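The White Floor

The rules of the Skirkdale Robotics Cup were on one sheet of paper, and our teacher had pinned it above the sink in the technology room. Each team would have two minutes. Each team could use one hand. The last line said that the judges' decision would be final, and somebody before us had underlined it with a green pen.
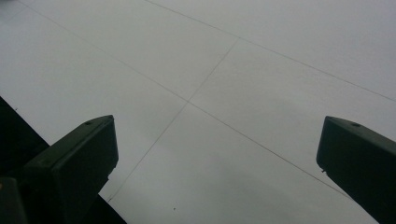

I joined the club in December, which was late. The others had already been together from the start of the school year, and they had their places at the bench as people have their places at a family table. I did not have one. I stood near the cupboard and held things when I was asked to hold them. My family had come to Carkbridge that autumn, and my English was good for reading but slow for speaking. By the time I had built my sentence, the talk had gone on to another subject.

The hand had a name already. It was called Gunn, and the name was older than all of us. One girl said it was the name of a shop where the first motor was bought. A boy with a very loud laugh said it was the name of a football player. Our teacher did not want to settle the question. I think he had forgotten, and was ashamed of it.

Gunn had two fingers. They opened and they closed, and the whole difficulty was in this. In the competition you carried the hand yourself, by its handle, and your team had to bring small wooden blocks from one side of a table to the other. You were allowed to aim, but not to squeeze. The squeezing was for the program. It had to decide by itself when a block was between the fingers, close on it, and keep it until the other side. If the hand closed on nothing, the team lost a point. If it dropped a block, the team lost two.

In our first practice that I saw, Gunn closed on nothing seven times.

"It is nervous," said the boy with the laugh.

"It's the floor," said the captain. She was a tall girl with a plaster on her thumb, and she said everything as if she was reading it from a list. "It sees the lines and thinks they are edges."

I had not known until then that it saw anything. She turned the laptop to show me. There was what Gunn was looking at, the two dark fingers coming up and the white surface between them, with its thin lines going away into the corner. I looked at it for longer than was polite. I had used my own hands for thirteen years and I had never seen them like this, waiting from below for something to arrive.

"You can sit," the captain said. So I sat, and after this I had a place.

The work they gave me was the work that no other person wanted. The program had to learn the difference between something and nothing, and to learn it, it needed many examples of both. The examples of something were fun to collect. You picked up blocks, a rubber, a glove, once a boiled egg. The examples of nothing were very boring. You held the hand over the white panels and you recorded. Then you moved it a little, and you recorded again.

Our captain wanted sixty of them for every kind of light that we could make in that room. With the blinds up, with the blinds down, with the long lamps on, with only the lamp over the door. For each one I had to type a word in the laptop, and the word was always "empty".

At home my grandmother asked me what I did in my club.

"I look at a white floor," I said, in our language.

"And then?"

"And then I write that nothing is there."

She thought about this while she was cutting an onion. "They have machines for such work now," she said. I could not explain to her that the machine was the reason.

After some afternoons I began to have opinions about the panels. I knew where two lines crossed, and I knew that Gunn did not like this crossing. If you came to it straight, the program stayed calm. If you came from the side, so that the lines ran away at a slant and one of them went behind the right finger, then the little number at the bottom of the laptop began to climb. The number was how much Gunn believed in a block. I could make it climb and fall only by turning my wrist. It was like finding the place where a dog likes to be scratched, but the opposite.

There was also a speck. It was so small that I had taken it at first for dirt on the laptop, and I had rubbed the laptop with my sleeve. But when I moved the hand, the speck moved too, so it was on the panel. I put my fingernail under it and it would not come away. I decided that I would tell the captain.

I prepared the sentence in my head. I wanted to say: there is a small mark on the large panel, and perhaps it disturbs the program, so should we clean it or should we keep it? It was a long sentence for me in that time. I said it in my head on the way from the coat hooks to the bench, and when I arrived she was shouting at the boy with the laugh, because he had let the battery go flat.

"What?" she said to me.

"There is a dirt," I said.

She looked at the panel. She bent down until her nose was almost on it. Then she said, "Good," and went to find the charger.

I did not know what "good" meant. I thought about it the whole evening. It could be that dirt was good. It could be that I was good for seeing it. Or it could be only the sound that people in Carkbridge make when they want to go and find a charger. I have lived here some years now, and I know that it can be all of these.

I left the speck where it was. I made my sixty with it, and then I made more, always from the side, always near the crossing. I had the idea that if Gunn was afraid of that place, we should go there often. This was how my father had taught me to swim, and I had hated it, but I can swim.

The competition was held in the Tosard works, in a canteen with the chairs pushed against the walls. Twelve schools came. Some had shirts with their names on the back. One team had a hand with four fingers, all silver, and when it opened, it made a soft noise like a tap being closed. Our Gunn lay in a bread box between two towels. I saw a small boy from another school look into our box and then look at us with kindness, and it was terrible.

We were to be seventh. The captain always carried the hand. She had a steady arm, and we all agreed about this. But at the table she took off the plaster from her thumb, looked at what was under it, and put it back. She had cut it again that morning on the bread box. When she tried to hold the handle, her face went careful.

"You do it," she said to me.

"I am not practised," I said.

"You have held it more than I have. You've held it more than anybody."

This was true, and I had never thought of it. All those afternoons I had believed that I was holding it still for the others.

The table had a white top with lines in it, similar to ours but laid differently. I noticed this first. The blocks were on the far side, pale ones on the pale surface. A judge with a stopwatch hanging from her neck asked if we were ready, and the captain said yes for all of us.

I went over the first block and Gunn closed on it. I felt it through the handle, a small firm push, as when a child takes your finger. I carried it across, and it opened, and the block stood. I went back. The second one was good and the third one was good. The boy was not laughing, he was counting under his breath, and he was counting wrongly, but it did not matter.

For the fourth block I was in a hurry and I came from the side. I saw the lines turn under the fingers. I knew the picture exactly. I had typed the word under it so many times that it came to my mouth by itself.

"Empty," I said aloud.

The fingers stayed open. They waited over the crossing, with all that white between them, and I moved the hand on a little further, and there the block was, and then they closed.

We did not win. The silver hand won, and it deserved to win, it was very beautiful. We were fifth. We lost two points near the end, when I bumped a block with the outside of the left finger and it fell on the canteen floor and rolled under a chair. But we did not lose a single point for closing on nothing. The judge mentioned this when she gave us our paper. She said that we had a patient machine.

In the bus, the bread box was on my knees. It was already dark outside, and the captain was sitting next to me with her thumb in the air, because she said it hurt less this way.

"What did you say, on the fourth one?" she asked. "You said something."

I told her.

She was quiet until the bridge. Then she asked how many of the empty ones I had made in the end, with the extra ones. I said I had stopped counting. She said they would need new ones for the spring, since the table at the next round would be black.

"Black," I said.

"With black blocks, I should think."

I looked into the box. Gunn was on its side between the towels, with its fingers a little apart – we never closed them for the journey.

"I can start after school tomorrow," I said, and it came out in the right order, and she had already moved her bag to make more room for the box.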